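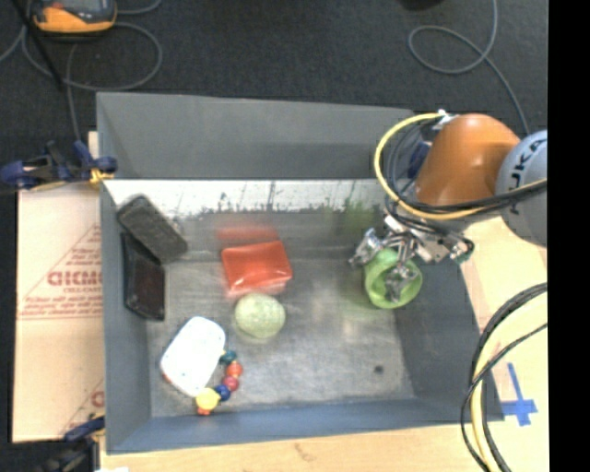
The big gray bin and the orange arm.

Okay, so I've been promising to write up my trip to the Wirklow open day for ages and people keep emailing me about it, so here goes. Get a cup of tea, I ramble.

For anyone new here, Wirklow is a dream research center. They have a sleep floor, an archive, a bunch of workshops, and once a year they open the whole place up to anybody who signs up. I've been keeping a dream journal since my divorce and reading every Jungian thing I can get my hands on, so when the sign-up page went live in February I had my name in before I'd even checked the calendar. Then I had to beg my sister to take the dog.

The date was 15 July 2019 and it was HOT. I drove up the night before and stayed at a motel in Starkberg, where I had (I swear) the most vivid dream I'd had in months. I was carrying a birdcage down a staircase that kept adding steps. No bird. I wrote it down at four in the morning on the back of the motel's pizza menu, and I still have the menu.

Check-in was at the side entrance and the line was long. The woman at the desk told me they had over 2,000 people on the waiting list, which made me feel a bit guilty about having dawdled over breakfast. You get a sticker with your first name and a colored dot, and the dot is your group. I was green. Green went to the archive first, and I could have stayed there until they locked up.

So the archive! It's called the Frimpong Room, and it's where they keep the dream journals that people have left them or donated. Shelves and shelves of them. School notebooks, fancy leather ones, one that was written entirely in an old appointment book, with the dreams squeezed in around dentist visits. They let us read from a small set that the families had cleared for visitors. I got a farmer's wife who dreamed about the same locked pantry for most of her adult life. She never once says what she thinks is in it. She just writes "pantry again" and then the weather. I got all teary and had to pretend to look for a tissue, and then really had to look for a tissue.

Group green has 138 of these journals ahead of it if we ever want to read the full open set, the guide said, and a man behind me said "challenge accepted" and I think he meant it.

After that we did the sleep floor, which I'd been most excited about, and I have to say it was kind of a letdown. It's bedrooms. Nice bedrooms! But you stand in the hall and look in at a made bed while somebody explains the wake-up schedule, and you can't ask much because the next group is already coming up the stairs.

Lunch was sandwiches on the lawn. I sat with two sisters who both dream about the same aunt and had never compared notes until the drive over. They were still comparing notes. I learned a lot about that aunt.

The afternoon was the talk, and the talk was worth the gas money all by itself. Edgars Kivi spoke for 120 minutes without slides on the figure of the stranger in dreams, the one who turns up at the door or sits down next to you on the bus. His idea is that we rush to decide who the stranger "is" (my father! my shadow! my boss!) and so we stop paying attention to what the stranger does. He asked us to go back to one old dream and write only the verbs. I tried it on the birdcage dream, where I guess the stranger is the cage, and I got carry, step, step, look, carry. No "open." I never tried to open it. I sat there with goosebumps in that heat.

I did buy things, of course. The shop had the Romum cards, which I'd only ever seen online, and they're bigger than I expected and a little hard to shuffle if you have small hands like me. I pulled one in the car before I left and got the staircase. I'm not making that up!! I sat in the parking lot for a while after that one.

A few practical notes if you're thinking of going next time. Parking is free but fills up early. Bring a real notebook, the one in the welcome bag has 2 sheets in it. Ask for a morning slot in the archive if they let you pick. And wear layers, the Frimpong Room is kept cold for the paper and I was in a sundress.

I'm doing the verbs exercise every Sunday now and I'll post some of mine once I get brave. If you try it, put yours in the comments, I'd love to read them.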